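Cleaning the gold contacts on a small circuit board (quick version)

Posted by Ognjen in Bench Notes

Quick one tonight, arvo got away from me. Three people have asked how I clean up the little plug-in boards so writing it down once and then I'm pointing everyone here.

Works for any small board with a row of gold contacts along it. Memory sticks, plug-in cards, the daughter board out of the old Protari display that keeps dropping out. If the thing works when you wiggle it and stops when you don't, try this before you buy a new one. Replacement for mine was $68 plus postage. Cleaning gear was under $20 and most of it was already in the drawer.

What you need

Isopropyl alcohol, 99 per cent if you can get it. Chemist stuff is often 70, has more water in it, dries slower. Usable, just wait longer.
Lint-free wipes or a clean bit of old cotton hanky. No tissues, they shed everywhere.
Cotton buds, the foam tip ones if you have them.
A white rubber. School one, soft. NOT the grey gritty end of the ink rubber, that will take gold off.
Soft brush, cheap paintbrush is fine.
Multimeter with thin probes, for later.
A light coloured surface. More on that below.

Setting up the table

Clear the lot. Mugs, screws, phone. I use a big pale sheet of board over the desk, beige or cream or whatever, so anything that drops shows up. White is a bit glary under a lamp. Dark desks are hopeless, I lost a spring off a Stavetberg latch on one and never saw it again.

Tape a corner if it slides about. Near a window is best, daylight shows up finger grease on gold better than any lamp I own. Windows open too while the alcohol is out. No candles, no smokes.

Touch something earthed before you pick up the board. Wrist strap if you've got one. Woolly jumper off. Do not do this on carpet in March when it's dry as a bone where I am.

Cleaning

1. Power off, unplugged, battery out. Wait a few minutes. Anything with fat capacitors or a mains supply in it, leave it alone and ask somebody who knows.

2. Photo of which way round it goes. Seriously, take the photo. Then ease the board out straight, no rocking side to side.

3. Hold it by the edges. Fingers off the gold.

4. Brush the dust off first. Otherwise you're just grinding it in.

5. Dampen a bud, dont soak it. Wipe each contact lengthways, from the board out towards the edge. One direction. Fresh bud when it goes grey.

6. Still dull? Light pass with the white rubber. Two or three strokes, light. Brush off every crumb, then alcohol again. Skip this if the gold already looks worn or you can see copper colour coming through.

7. Lay it flat to dry. Give it ten minutes, longer with the weaker alcohol. Clean side up, not leaning on anything.

8. Socket next. Brush and a puff of air, a whisker of alcohol on the brush if it's grotty. Never the rubber in here, the crumbs don't come back out.

Checking it

Still out of the machine, still no power. Meter on continuity. One probe on the contact, the other on the pad or part the track runs to. Should beep. Light touch, let the point sit on the gold, don't scratch it along. I had one contact on the Protari board reading 80 ohms before and pretty much nothing after, so that was the culprit.

Board flat for this, all the way down on the table. If it's rocking on a blob of solder or a stray screw the probe skates off and you get a nonsense reading, plus a scratch. Good light, contacts facing up. Take your time over this bit even if you rushed the rest (I did).
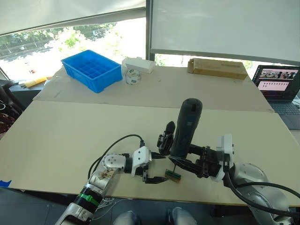
Small green board flat on the pale work surface, gold contacts in a row.

Write the readings down as you go. I number the contacts from the left on scrap paper and tick them off. Despina Mujić does hers straight onto masking tape stuck next to the board, which is probaly smarter as it doesn't blow away.

Putting it back

Check your photo. Line it up, push straight and even, both thumbs. Should seat with a firm feel, shouldn't need force. Battery back, power on, test. Then leave it running for an evening before you screw the case shut.

If it's still dropping out

Reseat it once more. Then look at the solder joints behind the socket, cracked ones have a dull ring around the pin. Then the cable. After that it's likely a dead part and a different page.

Part number for the Protari display socket is K-547 if you need a new one, Kadrić had them in the bottom bins last I looked. Ring first, they close at lunch.

Will add the soldering bit when I get a chance.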